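How to Plan a Road Trip in an Electric Car Without Ruining the Road Trip

The first long drive I took in an electric car, I planned it the way I'd planned every drive before it, which is to say I got in. I reached Poldale with the heater off and a coat over my knees. What follows is the method I use now.

Start with your real range

Forget the number on the window sticker. Drive your usual highway at your usual speed for an hour, note how much battery you used, and do the arithmetic. At 70 mph my car gives me about three quarters of what the brochure promised. In January it gives me less, and sulks.

Write the winter number and the summer number on a card and keep it in the glove box. Plan with whichever one fits the weather.

Pick your stops

1. Open your charging app and mark every fast charger along the route, including the ones you don't plan to use.
2. Choose stops that leave you arriving with at least a fifth of a battery.
3. For each stop, pick a backup you could reach from there. If there isn't one, move the stop.
4. Read the last few check-ins from other drivers. "Works great" from two years ago is literature.

Between Sollport and Kaplan the chargers are plentiful and mostly behind supermarkets. Past Kaplan they thin out fast, so I fill up there even when the car says I don't have to. The car has never slept in a parking lot.

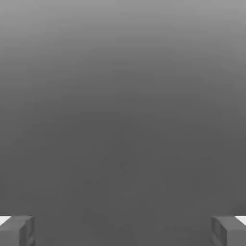
Set up payment before you leave

Download the apps at home, on your own Wi-Fi, and add a card to each one. Resetting a password in the rain with one bar of signal is a skill, and you can live without having it. Some networks also mail out a tap card. Order it early.

Charge less, more often

Fast charging slows down a lot as the battery fills. Going from nearly empty to a bit over half is quick. The last stretch can take as long as everything before it. Unless the next gap is a big one, unplug and go. The people waiting behind you will think well of you, briefly.

If your car can warm its battery ahead of a stop, enter the charger as your destination in the built-in navigation. Typing it into your phone won't trigger anything.

Mountains

Climbing eats range. The road up to Tremis gains 3,000 feet, and my dashboard estimate dropped so quickly I stopped looking at it. You get some of it back going down, though never all, so budget for the top of the hill.

My neighbor Güven Karabulut does that climb at 90 percent and packs sandwiches. I used to find this excessive. Cheese and pickle, mostly.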